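Grosham is looking for people to take part in a study of how households handle phones at home in the evening. We need adults who live with at least one other person and who are willing to keep a short diary for three weeks in July. You do not need to be trying to cut down on screen time. People who are happy with how they use their phones are just as welcome as people who aren't.

## What the study is about

Most research on phone use counts hours. We are more interested in where the phone goes when it is put down, who decides that, and whether the people in a home agree about it. Some homes have a fixed charging spot. Some have a rule about dinner. Many have a rule that one person believes in and the others ignore. We want to hear about all of these, including the arguments.

An earlier survey got 927 replies, and 300 of those mentioned a set place for phones overnight. The survey did not ask how that place was chosen or how long the habit lasted. The diary is meant to fill that gap.

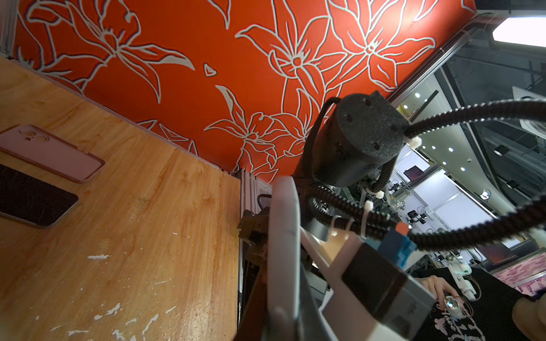

*Two phones set face down on a tabletop.*

## What you would do

- Fill in a one-page diary each evening for three weeks. It takes five minutes. Paper and online versions are available.
- Note where your own phone was between dinner and bedtime, and anything that made you pick it up.
- Have one phone call with a researcher at the end of the first week. This lasts 20 minutes.
- Come to one group session on a Wednesday evening, 6:30 to 8:00 p.m., with four to six other participants.

You do not have to install anything. We will not ask for your phone number history, your messages, your app data or your screen time report. If you want to mention screen time in your diary, that's up to you.

Missed days are fine. Leave the page blank and carry on the next evening. Please don't fill in several days from memory, as those pages can't be used.

## Who can take part

You can apply if you:

- are 18 or older
- live with at least one other person (partner, family, roommates, lodgers)
- have your own smartphone
- expect to be at home most evenings during the three weeks
- can write or type the diary in English

Only one person per household can keep the diary. Others in the home don't have to do anything, but they should know you are taking part, and you should leave their names out of it. "My sister" or "roommate 1" is enough.

We have 77 places. We would especially like to hear from people in shared rentals, people over 60, and people who work night shifts, all of whom were underrepresented in the survey. If you work nights, we will change the diary hours to match your schedule.

## Charging at home

One section of the diary covers charging. It asks where the cables and power strips are kept, whether they are shared, and whether anyone has a charger that others are not allowed to touch. These questions are there for a practical reason. In the survey comments, people wrote more about outlets than about any rule.

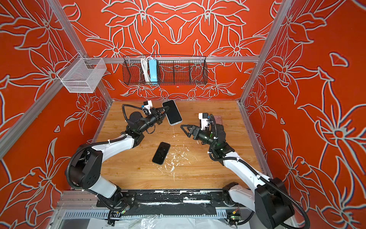 You will be asked to draw a simple floor plan of the rooms you use in the evening and mark the outlets you use. It doesn't have to be to scale. A few pencil lines are fine, and you can skip any room you would prefer to keep private.

## Payment

You will receive $120 in total:

- $30 after the first week and phone call
- $50 after the third week
- $40 at the group session, with bus fare or parking paid on top

If you leave the study early, you keep what you have already been paid. You don't have to give a reason.

## Your information

Diaries are stored under a number, and the list linking numbers to names is kept separately. Group sessions are audio recorded for note-taking, and the recordings are deleted once the notes have been checked. Quotes may appear in the final report with details changed. You can ask for your diary to be removed at any point before the report is written.

## Where and when

Group sessions are held in the second-floor meeting room at the Hjaltested building. There is an elevator, and the side entrance has no steps. Let us know if you need a particular kind of chair, large-print materials or a different start time. Children can't be in the session, but there is a waiting area next door if another adult comes with you.

## How to apply

Pick up a form at the Hjaltested front desk, or ask for one to be mailed to you. It has nine questions. Write "Evening Diary" on the envelope when you return it, and include the best time of day to reach you.

Naima Bouazza handles applications and scheduling. Questions about the diary itself, or about how the information will be used, should go to Jiahui Dai, who runs the study. Either can be reached through the front desk at extension 764.

We will reply to everyone who applies. If the places are full, we can keep your form on a waiting list, as a few people usually drop out before the first week.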